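From: Beathag Shearer
To: Gorkside kitchen list
Subject: Re: Worktop layout, mug tree and plate rack

Tudor,

Replies inline. I measured on Saturday with the steel rule, so the figures below replace the ones in my August message.

Tudor Iordache wrote:
> Can you confirm the spacing between the mug tree and the
> cabinet? Ebere has it as 50 mm on her sheet and Henrique
> has 100 mm. The mugs also seem to foul each other if they
> are both hung on the same side of the post.

Henrique's figure is the right one. Ebere measured from the lip of the outermost mug, Henrique from the edge of the base. I suggest we always measure from the base, as the overhang changes with whatever is hung on the pegs.

On fouling: yes, if they share a side. Hang one to the left and one to the right, by the handle, opening upwards. The base is rectangular, so keep the long side parallel to the wall or the post ends up skewed and the clearances are wrong again.

> Is the plate rack staying on the left? Valentin would
> prefer it nearer the oven.

It stays on the left. The toaster oven needs its door to drop fully and the drawer above it has a long handle that catches sleeves. Putting wet plates on that side means reaching across both. The rack pegs are spaced for the Corno plates. The Duman ones are 53 mm high when stacked in fours and should go flat in the cupboard.

> What goes in the wicker basket? The list says "dry goods
> only" but I keep finding vegetables in it.

The list is out of date. Use the basket for whole vegetables that do not need the fridge that day. Two ears of corn fit side by side on the diagonal. Anything over 500 g in total should go in the Gredard crate under the bench, as the weave has started to give on one side. Please do not line it with newspaper, it traps damp.

> Last one: do we need to keep the centre of the table free?

Yes. The strip between the basket and the front edge is for chopping and plating. Small items can sit right at the front while in use but should go back afterwards.

Current layout:
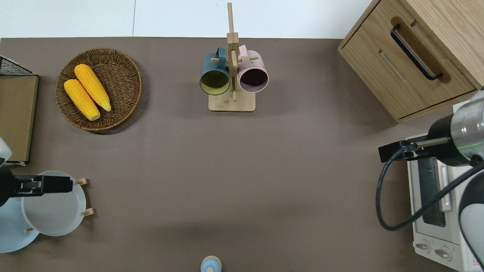
Worktop: corn in the basket, mug tree at the back, plates to the left, toaster oven to the right.

Your drawing has the mug tree to the left of the basket. Please swap the two and send the revised version to the list. Valentin has the label printer and will redo the shelf labels once the drawing is settled.

Still open: whether the wire rack on the left gets its own entry in the inventory or is counted with the board. I have no view either way.

Beathag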